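4.2 Workspace Rules for Open-Vessel Liquid Tasks

Most published guidance on shared robot cells deals with contact force, speed and separation. It says little about small volumes of liquid in open glassware, where the likely harm is a spill or a mixed-up sample. The Vesside rule set was written to cover this gap. It was drafted by Maksymiv and Zaidi for bench cells in the Jastow program and contains 18 rules in three groups: layout, motion and release. The full list is given in Appendix B. This section covers only the rules that changed after the October review.

Layout rules come first in the audit order. Rule L1 requires that every open vessel have a marked home position on the work surface, and that the mark remain readable when the vessel is in place. A cross is preferred to an outline, as its lines extend past the base of any vessel used and allow the center to be checked by eye from the operator's side. Rule L2 requires that tube racks be placed to the side of the home position, so that a straight path to the vessel does not pass over an upright tube.
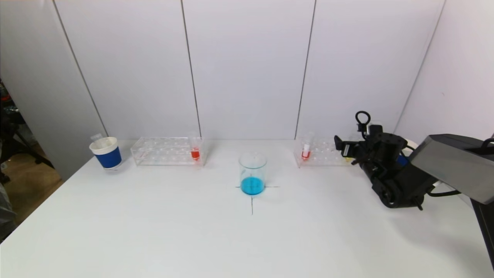
Rule L3 sets the upper fill limit for open vessels at one half of the marked capacity. The earlier draft allowed any level below the top graduation. Zaidi argued for the lower limit on the grounds that an emergency stop produces the largest slosh of any event in the cell, and that the stop must never be made less abrupt to protect a sample. Test liquids must be colored during validation runs. Clear liquids may be used only after the cell has passed all motion checks.

Motion rules apply from the moment the arm is enabled. Rule M2 states that the gripper must be open and empty before it enters the volume above the bench. The state is to be confirmed from the wrist view and not inferred from the commanded finger width, which may differ from the true width after a stall. Rule M4 caps tool speed at 200 mm/s whenever an open vessel is present. The cap applies to approach and retreat alike. 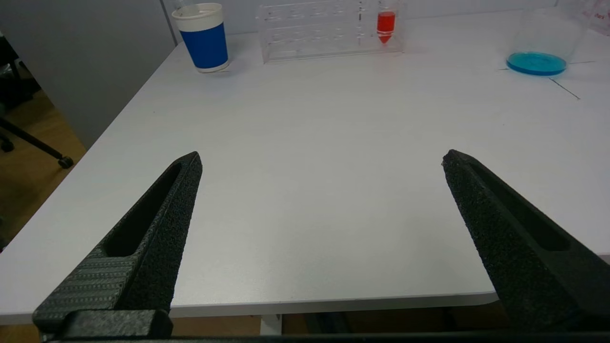 4.3 Release and Reset

A run is not closed when the last motion ends. Rule R1 requires the arm to withdraw fully from the bench before any person reaches in. Rule R2 requires a head-camera record of the cleared bench, taken with the arm out of view, to be stored with the run log. The record must show the open vessel, its mark and all racks (Figure 6). A run without this record is treated as incomplete and may not be counted toward validation.

Of the 33 runs audited at the Vondodcombe site, 3 were rejected under Rule R2. In each case the arm had been parked over a rack and the tube positions could not be confirmed. No change to the rule was proposed. The parking pose was moved instead, and the new pose was added to the site checklist.

Figure 6. Bench record with the arm withdrawn. The beaker stands on the cross mark, with a tube rack on each side.
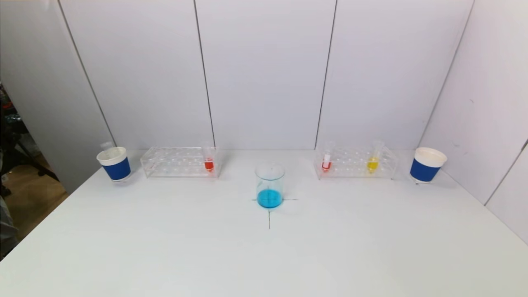
4.4 Limits of the Rule Set

The rules assume a level, fixed bench and a single arm in motion at a time. They do not cover heated liquids, sealed vessels under pressure, or transfer between two moving grippers. The Bugti extension, now in draft, will address the last of these.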